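Rostent Clear Bins, Set of Two: A Hat Owner's Verdict

I own more baseball caps than one head can justify, and for years they lived in a heap on the closet shelf. Rekha Bhatia, who shares the closet, suggested bins. She suggested it on a Wednesday and again every day until I paid $37 for these.
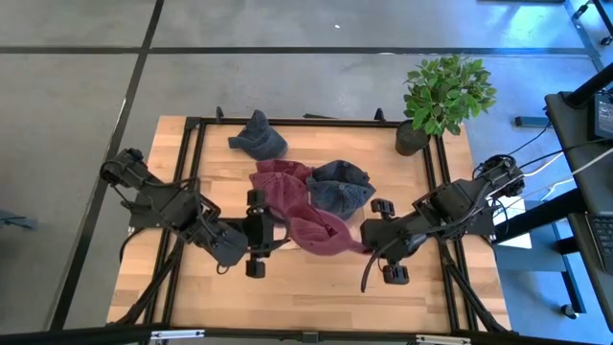 Stacking is where any cap system starts, and mine is crown over crown, sorted by color. It holds up nicely until you want the one underneath. The maroon pile and the denim-blue pile kept apart well enough on the table, though one slate-blue cap had already tipped over on its side, which is how the heap got started the first time. Bins at least give each color a wall to lean on.

Loading them is dull and quick. Fold nothing, cram nothing, and put the brims all the same way if you have that kind of patience. I gave each color its own bin and felt organized for most of an evening.

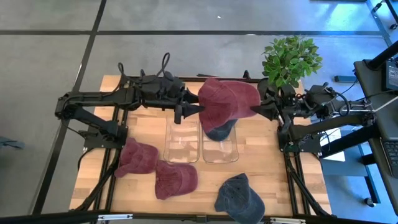
What I'd change

Lids would be nice, or a label slot, though I suppose clear plastic is the label. The glossy finish catches every light in the room and, in my house, every fingerprint. I do like the cutout handle, and the rounded corners have been kind to my shins.
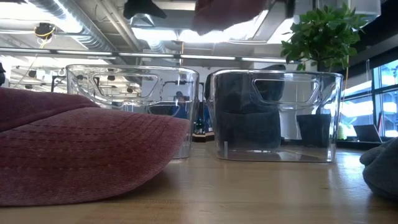

The pair side by side, handle cutouts up top.

Four stars out of 5. Rekha wants the fifth withheld until I get rid of some caps.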